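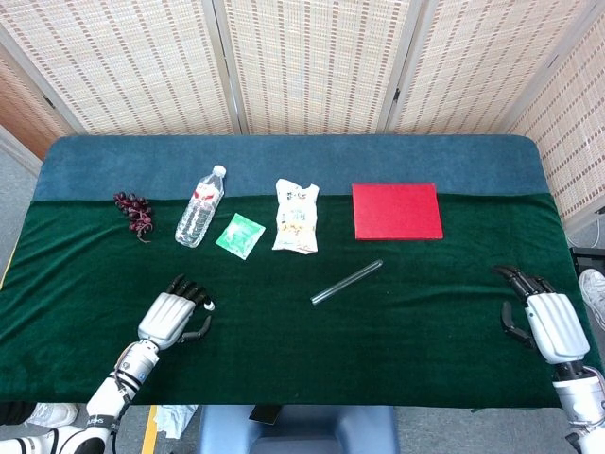
Abelardo Medina writes that he can read his book through a glass of water but not through a glass of milk, and he wants to know who decided this, because both are drinks and both are in the same glass.

Thank you, Abelardo. We received your letter in September and it went round the whole office, and everybody had a different idea. So this month the Grerora Science Page is all about things you can see through, and things you cannot.

Grerora Science Page, October 2004

WHY CAN WE SEE THROUGH SOME THINGS?

First we must talk about light

To see a thing, you need light. The light comes from the sun or from a lamp. It falls on the thing, some of it jumps back, and a part of what jumps back goes into your eye. Then you see the thing. In a completely dark room you see nothing, even if your eyes are wide open.

When light arrives at an object, it has three possibilities. It can jump back (we say it is reflected). It can stay inside the object and become a very little bit of warmth (we say it is absorbed). Or it can go through and come out on the other side. Most objects do a mixture of these. What you see depends on the mixture.

If nearly all the light goes straight through, the object is transparent. A test tube is transparent, and so is a plastic water bottle in the places where there is no label. Put them on a green cloth and you see the green through them.

If no light goes through, the object is opaque. You say it like this: oh-PAKE. A wooden door is opaque. Your shoe is opaque, and you are too, as your brother tells you when you stand before the television.

There is a third word, and it is my favourite. If light goes through but gets mixed up on the way, the object is translucent. You can see that there is light behind it, but you cannot see a clear picture. Baking paper is translucent. The window of a bathroom is often translucent as well, so that you have light for washing and the neighbours do not see you.

What happens in glass

Glass is made mostly of sand. In a usual recipe for window glass, from every 100 kilograms of glass up to 75 come from sand. The rest is other powders, which help the sand to melt in a less hot oven.

Now this is strange. You have been on a beach, or at least in a sandpit, and you know that you cannot see through sand. If you bury your foot, it is gone. How can a thing you cannot see through become a window?

The answer is in the edges. A heap of sand has thousands and thousands of small grains, and between the grains there is air. Each time the light goes from air into a grain it bends a little, and a bit of it jumps back. Then it goes out of the grain and into the air, and it bends again. After some grains the light is going in all directions and it has lost its way. When the sand is melted, there are no more grains and no more air between them. It is all one piece. The light goes in on one side, travels straight, and comes out on the other.

You can see the same with ice. An ice cube without bubbles is clear. Crush it, and the small pieces in the heap look white. It is still the same ice, but now it has many edges. Sugar also does this, and so does snow.

People had windows of glass already in the time of the Romans, almost 2,000 years ago. These were not so clear as ours. They had bubbles in them and a greenish colour, and I suppose that from inside the house the garden looked as if it was under the sea.

Why do scientists like glass tubes?

A test tube has a round bottom and is open at the other end. Because the wall is transparent, you can look from the side and see what happens inside. Does it make bubbles? Does the colour change? Is something lying at the bottom? With a tube made of metal you would need to look always from the top, and if the thing in the tube is smoking or splashing, your face should not be there.

Glass is also easy to wash, and most things that you put in it do not hurt it. It has one bad side, and you know it already. If it falls on the floor, call an adult and do not pick up the pieces with your fingers.

And plastic?

Plastic is not made from sand. Most of it is made from oil. But the clear sort of plastic that is used for water bottles has the same good habit as glass: it is all one piece, without many small edges inside, so the light can go through.

Look at a bottle which has ridges in its sides. Through the ridges everything looks bent and cut into strips. The plastic is still transparent there. It only has a different shape, and the shape sends the light in a different direction. The cap is usually opaque. The makers of the bottle have put a colour powder into the plastic for the cap, and the light cannot go past it. So you can have two pieces of plastic on one bottle, and one lets the light through and the other one stops it.

Packets and bags

Many snacks are sold in bags that you cannot see through. You may think the shop wants to hide something from you. Perhaps sometimes! But there is a good reason also. Light can make the oil in the snack go old, and then it tastes like a cupboard. An opaque bag keeps the light outside. Since you cannot look in, the makers print a picture of the food on it.

Next time you finish a bag, cut it open (ask first) and look at the inner side. In many of them it is silver. This is a very, very thin layer of metal on the plastic. Metal is good in sending light back, and for this reason we use it also for mirrors.

Is a grape transparent?

Take a green grape and hold it before a lamp. It shines! If you look well, you can sometimes find the shadow of the pips. Now take a dark red grape and do the same. It is much darker. The skin of the red grape has more colour in it, and the colour eats a part of the light. Peel it, and you will see that the inside is pale and lets the light through, nearly like in the green one.

So a grape is translucent, but how much depends on its skin. My neighbour's daughter peeled a whole plate of them to be sure. After this they were very slippery and had to be eaten with a spoon.

Cloth is full of holes

Hold a thin cotton handkerchief to the window. You see light through it, and if it is very thin you can see the shape of the trees. A cloth is made from threads which go over and under each other, and between the threads are small holes. The light comes through the holes, and also a little through the threads.

Velvet is different. It has very many short threads standing up, close together like grass. Light falls in between them and does not easily find the way out again, and this is why dark velvet looks so deep and soft. Pass your hand over velvet in one direction and then in the other. The colour changes from darker to lighter. It is only the small threads that are now lying on the other side.

Back to the milk

Now we can answer Abelardo. Water is the same everywhere. There is nothing in it for the light to bump into, so the light goes through and you can read your book.

Milk is mostly water too. But in this water there are swimming very tiny balls of fat, and other tiny bits, so small that you cannot see a single one with your eyes. Each of them pushes the light a little to the side. There are so many that the light is thrown in every direction, and a lot of it comes back to you. All the colours come back together, and all the colours together look white. So it was not decided by anybody. It is the fat that does it, and the other bits.

You can try this at home. Fill a clear glass with water and stand it before a page with large letters. Put in one drop of milk and stir. Look at the letters. Put in another drop, stir and look again. Write down after how many drops you cannot read any more. Then do it with a wider glass, and compare.

Is water always transparent?

In a glass, yes. But even clean water takes away a little bit of light, and when there is a lot of water, all these little bits come together. In the sea, below 200 metres there is too little sunlight for plants to grow. If you go much deeper, it is as black as inside a boot, also at midday.

Some things to find

Go through your kitchen with a torch and make three heaps on the table: transparent, translucent, opaque. Some things will make you quarrel. Where do you put honey? Where do you put an onion skin, or a plate of thin porcelain? Class 4 of the Alton School in Brakard did this with the things from their lunch boxes, and they could not agree about a slice of cucumber. Mrs Tsang, their teacher, has let them keep it in the middle between two heaps.

Please do not shine the torch in anybody's eyes, and do not look at the sun through any object, also not through a dark one.

Words from this page

Transparent: light goes straight through, and you see clearly what is behind.
Translucent: light goes through but is mixed up.
Opaque: light does not go through.
Reflect: to send light back.
Absorb: to take light in and keep it.

Next month: why does a spoon look broken when it stands in water?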